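I spent August going through my kitchen for the water and power it uses. Posting my notes because a few people in Groddale asked after the last bill.

1/ Our building reads meters once a month. My July reading was 1,426 and I wanted to know what was behind it, so I wrote down every appliance that stays plugged in.

2/ The fridge was the big one. It's a Plokley, older than the lease. I vacuumed the coils and turned it up two notches. Milk still keeps fine.

3/ Corn season helped. I stopped boiling a full pot for two ears and steam them in an inch of water now – same result, and the lid stays on. 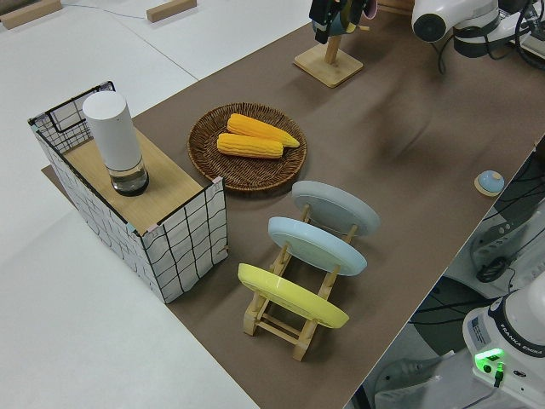
Two ears of corn on the wicker tray.

4/ Next was the dishwasher. I run it at night on the short cycle and skip heated dry. Glasses come out a little spotty. I can live with that.

5/ Hot water took some arguing with the landlord. The tank was set much higher than we need. He sent someone from Plovudier to turn it down and it took 27 minutes, mostly finding the panel.

6/ Things I tried and dropped: cooking everything on one day (got sick of the food), unplugging the microwave (kept having to reset the clock).

7/ Storage matters more than I thought. If I can't find the lids I use the oven. Lids and dry goods now have set places and I cook on the stovetop most nights.
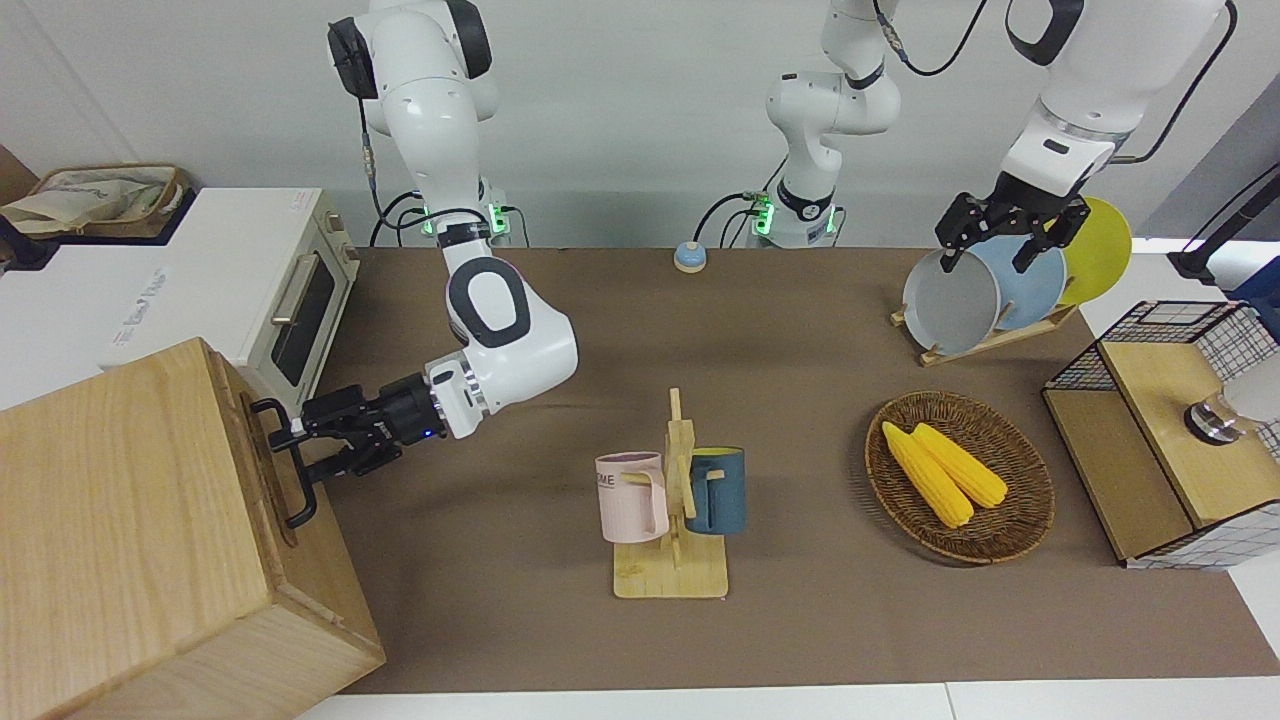
Light wood, black pull handle.

8/ August reading was 1,360. The fridge probably did most of it, but I changed too many things at once to say for sure.

9/ Next month I'm leaving everything alone except the fridge setting. Will post the number when I have it.

2022-09-27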